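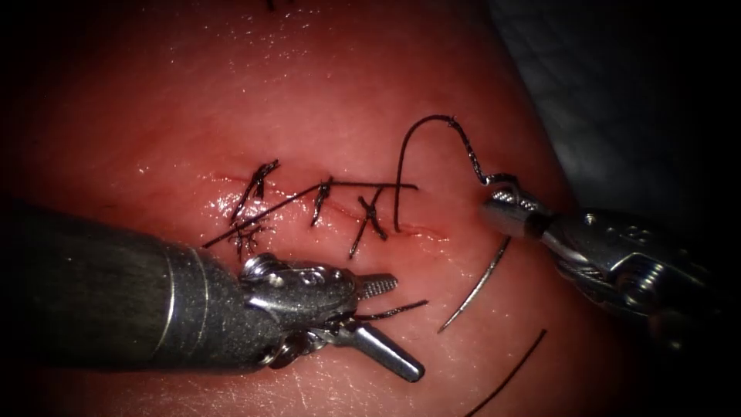
Seepage at Ristcombe embankment prompts controlled drawdown

8 Apr 2000

The water level behind the Ristcombe embankment is being lowered by 2 metres after inspectors recorded cloudy seepage at the downstream toe, the Jurnbridge river authority said.

The drawdown began overnight through the bottom outlet and will continue until the reservoir stands below the level of a suspected defect in the clay core. Flow in the channel below the dam will be held under the capacity of the banks. The spillway gates remain closed.

Residents of the lower part of Jurnbridge, where 4,000 people live within the mapped inundation area, have been told to prepare to leave at short notice. No evacuation order has been issued. The road along the crest is closed to all traffic, and the footpath between the outlet works and the old mill is closed to walkers.

Seepage through an earth embankment is normal and is collected by drains at the foot of the slope. Clear water at a steady rate is not generally treated as a fault. Suspended sediment is taken more seriously, as it can mean that fine material is being carried out of the core or the foundation, a process known as internal erosion or piping. If it is not checked, the flow path can widen until the crest settles or collapses.

Ottmar Wegener, the authority's supervising engineer, said the discoloured flow was found at a single drain near the left abutment following three weeks of heavy rain. Readings from the standpipes in that section had risen faster than the reservoir level would account for.

"The quantity is small and it has not increased since the first measurement," he said. "The sediment is the reason for the drawdown. We want the head off that part of the core before we start drilling."

Crews have placed a filter blanket of graded sand and gravel over the wet area, weighted with crushed rock, to let water out while holding the soil in place. A measuring weir has been fitted below the drain and is being read every hour, day and night. Samples are being tested for sediment content at the site office.

The rate of lowering has been limited to protect the upstream face. Saturated fill can slip if the water supporting it is removed too quickly, and the slope above the intake tower slipped in this way during maintenance work in the past. Survey markers along the crest are being checked twice a day for movement.

Sugeng Wijaya, a geotechnical engineer with the consultants Pelupessy, will lead the investigation. Boreholes are to be sunk from the crest at close spacing over a length of 100 metres, beginning at the left abutment. If a defect is confirmed, the likely repair is cement and bentonite grouting, with a cut-off wall held in reserve should the grout take prove too high.

Wijaya said drilling could not start until the level had settled, and that results were not expected before May.

Water supply to Jurnbridge will not be affected. The neighbouring reservoir at Clulluso is nearly full and can meet demand through the existing transfer main. Farms drawing directly from the river below Ristcombe have been asked to lift pumps and move stock from the low meadows while the higher release continues.

The next bulletin will be issued when the target level has been reached.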